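家用与共享车间自动化 › 装配与夹具
打印本页 | 用电子邮件发送给朋友
发表于八月 作者:螺丝滑牙

主题:先在仿真里搭工位,到底省不省时间(附我的惨状)

螺丝滑牙(楼主):
先交代背景。我在共享车间租了半张台子,想做一个小工位:机械臂从旁边把红色托盘夹起来,放到底板上四个角码中间,再把零件转到黄胶带框里。听起来是个周末的活,我做到现在是第七个周末。

前六个周末都在仿真里。原因很朴素,车间的臂是公用的,排队的人比臂的关节还多,而我家的电脑除了风扇响一点,随时有空。所以我把工位从头建了一遍,地垫、胶带边界、底板、角码、托盘,连旁边木架子都建了,因为我坚信影子会影响相机识别。事后看,影子确实影响识别,只不过影响的是仿真里的识别,真车间的灯管是另一套脾气。
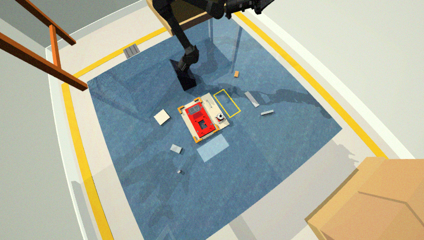
托盘放进角码这一步,我给的间隙是单边 0.5 毫米。仿真里成功率漂亮得可以裱起来。上真臂第一天,跑了 63 次,进去的次数我不想写。多数是托盘一条边骑在角码上,夹爪松开,托盘斜着,臂还很有礼貌地退回原位,报告任务完成。

现在的疑问有两个:
一、间隙到底该放多大,还是该给角码倒角?
二、摩擦系数你们是怎么测的?我目前的方法是把数字改到看着顺眼为止。

手头的东西:夹爪是 Hasine 的平行夹,指尖自己打印的;底板找 Plovham 切的,切得挺准,所以不能赖他们,我试过了。

————

冷却液喝多了:
先回第二个问题。看着顺眼是业内主流方法,放心用。

回第一个:倒角,必须倒角。四个角码内侧上沿各削一刀,斜面做到 2 毫米,托盘自己会滑进去。你拿一台公用的臂去拼 0.5 毫米,等于拿汤勺穿针。那台臂上次谁标定过?我进车间三年,只见过有人给它擦灰。

另外,“任务完成”是谁判的?如果只是程序走到最后一行就算完成,那它当然每次都完成。

————

螺丝滑牙(楼主):
是程序走到最后一行就算完成。谢谢,我本来想再体面一会儿。

倒角我考虑过,可是角码是橙色料打的,一卷只剩个底,重打要换颜色,换颜色视觉那边又得重调。我把颜色写死在阈值里了。

————

半夜调PID:
把颜色写死在阈值里的人,和嫌别人仿真不准的人,往往坐在同一把椅子上。

我有不同意见。楼上说倒角万能,我不同意。倒角只管得了平移偏差,管不了转角。你底板本来就是斜着摆的,托盘又是长方形,转角差个一两度,长边那头就偏出去一截,斜面根本接不住,照样骑上去。该查的是手腕那一轴的零点,还有你估计姿态用的是什么。如果是拿红色区域求外接矩形,托盘上那个深色凹槽和一头的凸棱会让轮廓带毛边,角度就会跳。

建议:拍三十张静止的托盘,不动臂,只看角度输出跳多少。跳得比你容许的还大,那倒一百次角也是白倒。

————

冷却液喝多了:
我没说万能,我说必须。两个词差很远。

转角问题,倒角加柔顺就行了。指尖垫一层硅胶,放的时候往下压到有阻力就松,托盘自己会找位置。人手放饭盒也是这么放的,没见谁在食堂估计姿态。

————

半夜调PID:
人手有皮肤,有手腕,还有一顿饭没吃的动力。他那台臂有力反馈吗?没有的话,“压到有阻力”就是压到报错。上个月有人这么压过,底板中间现在还有个坑,那块板我每次用都绕着走。

————

路过的焊枪:
插一句,我支持先做仿真。我那个分拣台就是在仿真里发现臂够不到最远那格的,省了一次返工。仿真查够不够得着、撞不撞,很好用。拿它查能不能塞进去,就有点为难它了,接触这东西哪个物理引擎算出来都带点个人风格。

楼主地垫上散着的那些小方块和灰板是干嘛的?也要夹?

————

螺丝滑牙(楼主):
小方块是后面一步的干扰物,想让它学会不去夹不该夹的。目前它学得太好了,该夹的也不夹。先不管这一步。

昨晚十一点去车间,照楼上说的拍了三十张静止托盘。角度最大和最小差 5 度。五度。我看了很久那个数字,然后去自动售货机买了瓶水。

所以半夜调PID说对了,至少这一轮。我六个周末里有两个在调影子,没有一分钟看过角度抖不抖。

————

半夜调PID:
不用谢。别用外接矩形了,改成先拟合两条长边,取平均方向,凸棱那一头直接裁掉不要。或者干脆在托盘上贴个标记,不丢人。

————

冷却液喝多了:
贴标记当然丢人,但是管用。我贴。

倒角还是要倒。五度降到半度以后,你就会发现剩下的问题全是我说的那种。

————

三号台的灰:
看了半天没人提夹爪本身。Hasine 那款平行夹,我手上这只两指不是严格同步的,合拢时会把东西往一边推一点。你夹之前看得再准,夹完托盘就换位置了。我的办法很土:夹起来以后去一个固定的 V 形槽里靠一下,再去放。多花几秒,位置是死的。

还有,装配公差这块可以翻翻 Trịnh 那份夹具笔记,Plerthorpe 车间的书架上有一本打印的,第二章讲导向斜面,封面被咖啡泡过的那本。

————

路过的焊枪:
那本第二章少两页,被人拿去垫打印机了。

————

螺丝滑牙(楼主):
更新。改了拟合长边,角度现在最大差 0.7 度。角码没重打,我拿锉刀把内沿手工锉了,四个角锉出四种风格,其中一个像被狗啃的。指尖垫了硅胶。

又跑了一轮,大部分进去了。没进去的几次全偏在同一边,跟三号台的灰说的推移对得上,V 形槽在画。完成判定也改了,松爪以后再看一眼托盘平不平,不平就报失败。于是成功率第一次下降得让我比较放心。

仿真那边我打算把间隙和抖动都加进去重跑,影子不调了。

————

冷却液喝多了:
锉完的角码发个近照,想看被狗啃的那个。

————

半夜调PID:
V 形槽别用橙色打。

————

螺丝滑牙(楼主):
……已经在打了。

打印本页 | 用电子邮件发送给朋友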